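Shared Kitchen Inspection – Rizvi House, ground floor
Round: September, 3 pm
Form: Trunda checklist, kitchen part

1. Microwave body and door
Door opens fully, hinge not loose. Seal is clean.
Result: OK

2. Microwave inside
Turntable sits flat on the ring. Small grease spots on the ceiling of the cavity, please wipe with warm soapy water and no scourer.
Result: OK with comment

3. Microwave control
Dial turns and stops at zero. The printed marks are still readable, but the colour is getting pale on the low settings.
Result: OK

4. Food for reheating
Meat must be cut in small pieces and put in a dish, never directly on the turntable. Test dish measured 36 degrees in the middle after the first heating, so it went back in. Reheat until it is steaming all the way through.
Result: repeat at next round

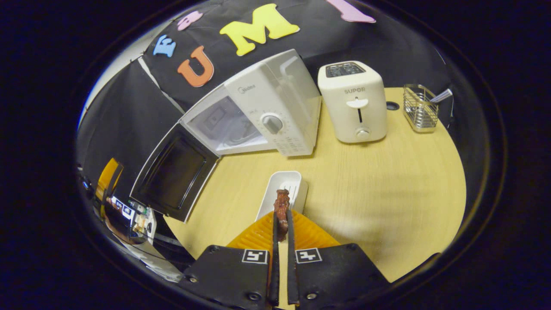 Item 4, piece of food resembling cooked meat at the table, with white dish, open Midea microwave and toaster.

5. Toaster
Crumb tray was full – emptied into the organics bin. Keep 200 mm free from the curtain. Unplug before cleaning, also when you only shake out the crumbs.
Result: OK after cleaning

6. Power
The two appliances had one power board between them. Together they can pull more than 3,000 watts, this is too much for the old Dreltero board. I have moved the toaster plug to the wall outlet. Please leave it so.
Result: NOT OK, corrected on the spot

7. Table
Surface dry, no burn marks. One leg is a little short and the folded cardboard under it has to be replaced with a proper pad.
Result: open, pad to be ordered from Skoledik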